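Course handout: Evaluating a bin-picking kit before purchase
Unit 4, Applied Automation
Instructor: Frans Claeys
Revised 2 November 2025

Purpose of this handout

Students in this unit will review the Skornari bin-picking kit, which is offered by Varngate as an add-on for industrial arms already in service. The review follows the form used by a plant that is deciding whether to place an order. Each group will prepare a written recommendation addressed to a production manager who has read the sales sheet and little else.

The handout sets out what the kit contains, how the trial is to be run, and what the recommendation must cover. It should be read together with the safety sheet issued in Unit 1, which remains in force for all work near an arm.

4.1 What is on offer

The kit is sold in two versions. The basic version, Alix, includes a two-finger gripper, a mounting plate, a cable set and a license for the picking software on one controller. The extended version, Cao, adds a second set of fingers, a wrist force sensor and remote support during the first year. The arm, the bin and the safety fencing are the responsibility of the buyer in both cases.

Students should note the difference between what is included and what is supported. The supplier will answer questions about any arm on its compatibility list, but it will install the kit only where the buyer has bought the installation service as a separate item. A recommendation that leaves out installation gives a false picture of the cost.

4.2 Terms used in the review

Pick attempt: one full motion toward a chosen object, beginning when the arm leaves its waiting position.

Successful pick: an attempt in which the object is lifted clear of the bin and released at the drop point.

Double pick: an attempt in which two objects are lifted together. A double pick is recorded as a failure, even when both objects reach the drop point.

Stall: any stop that requires a person to press reset. Stalls are recorded separately, with the time lost.

4.3 The trial

Each group runs 280 pick attempts, divided into sets of 20. The contents of the bin are mixed by hand between sets, with the arm stopped and the key removed. Objects must differ in shape and surface. Balls roll when touched, flat boxes give the fingers little to hold, and rings may be gripped by the rim or from inside. A bin filled with identical parts tests a different product.

The person at the stop button does not keep the log. These duties change hands after each set. Groups should check the cable loop at the wrist before every set and confirm that it has enough slack for the full turn of the last joint.

The log sheet has one row for each attempt. Enter the object, the result and the elapsed time. Write remarks in the last column only. Corrections are struck through once and initialed.

4.4 Reading the results

The overall success rate is the figure most often quoted by suppliers, and it is also the easiest to misread. A kit may do very well on boxes and poorly on everything else, and the average will depend on how many boxes were in the bin. Groups must therefore report results by object type as well as in total.

As a worked case, suppose that 136 of the 280 attempts were made on round objects. If most failures fall within that group, the buyer of a kit for boxed goods may reasonably give them less weight, while a buyer handling mixed returns may not. State plainly which buyer you have in mind.

Position in the bin also matters. Objects close to a wall limit the angle from which the gripper can approach, and the software may pass over them until the center has been cleared. Record any object left untouched at the end of a set, and its distance from the nearest wall.

4.5 The written recommendation

The recommendation should not exceed 16 paragraphs. It must name the version reviewed, describe the contents of the bin, give the results by object type, and list all stalls. Installation, training and spare fingers are to be treated in the section on cost. Opinions on the screen layout belong in an appendix.

Recommendations are due in December. Log sheets are handed in with the report and will not be returned.

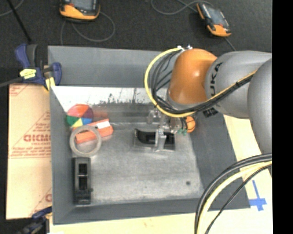

Figure 4.1. Bin picking with mixed objects, KUKA arm and finger gripper.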